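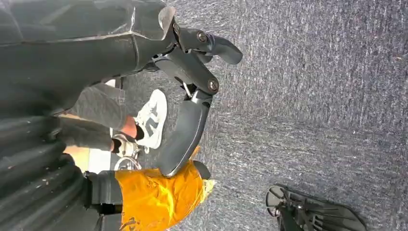
Chapter 8
Variants, Reissues, and the Joy of Small Differences

In this chapter
Running changes and why factories make them
Reading a copyright stamp
Reissues, recasts, and mixed figures
Starting a variant log

Put two Rorkden Deep Divers side by side on a table and most people will see the same toy twice. Same orange suit, same air tank, same slightly worried face. Now turn them over. One has a stamp across the shoulder blades and the other has it on the left thigh, and the tank peg on the second one is a hair thicker. Congratulations, you have a variant! For a lot of collectors this is the moment the hobby really opens up, and I still get a little jolt every time it happens to me.

A variant is any version of a toy that differs from another version sold under the same name. The difference can be large (a new head, a new color of suit) or so small that you need good light and a patient friend to see it. Chapter 7 dealt with complete figures and their accessories. We'll be leaning on that, so if you can't yet tell a short-hose tank from a long-hose tank, go back and spend an evening with the accessory tables.

Running changes

Toy companies rarely stop a line to fix something. They fix it while the line is moving, and the old and new versions end up hanging on the same pegs in the same store. We call these running changes. The Loria space series is full of them. The first Loria pilots had a thumb so thin that it snapped if you looked at it wrong, and the mold was reworked during the first year. Thin-thumb pilots with both thumbs whole are lovely things to find. Thick-thumb pilots are everywhere, and they're the ones you should buy if you want to pose them holding something.

Paint changes are running changes too, and they're trickier. Yellow plastic darkens, silver paint rubs off on the chest and knees, and a figure that spent ten summers on a windowsill can look like a whole new color. Before you write down "tan boots variant," pop the boot off (if it comes off) and look inside where the sun couldn't reach.

Same name, different toy

Reissues are a separate matter. When Cartwright brought back its knights, it used the old molds for the bodies but cut new ones for the shields, and the plastic is glossier and a bit stiffer at the hips. Reissues are great fun and usually cheaper. The trouble comes when an old body is wearing a new shield, or the other way around, and has been sold that way in good faith three times over. You'll meet plenty of these mixed figures, and Section 8.3 will show you how to sort them out by the feel of the plastic and the shape of the hand.

Case study: the Prona box

Tayla Rewi bought a box of Prona farm animals and figures at an estate sale, 2,753 pieces in all, and sorted every one of them by stamp. Of those, 1,689 carried the common round stamp. The rest split between the square stamp and no stamp whatsoever, which was a surprise, as the older guides mention only round and square. Her friend Mereana Whitcombe checked the unstamped goats against her own shelf and found four more she had owned for years without noticing. Their shared log is reprinted at the end of the chapter and it's well worth copying for its layout alone.

Before you read on

Pick any two toys of the same name from your own collection. Cheap ones are fine. Write down the stamp, the color of each part, and the way each joint moves, and keep the page handy. You'll add to it in Section 8.1, where we start with the feet.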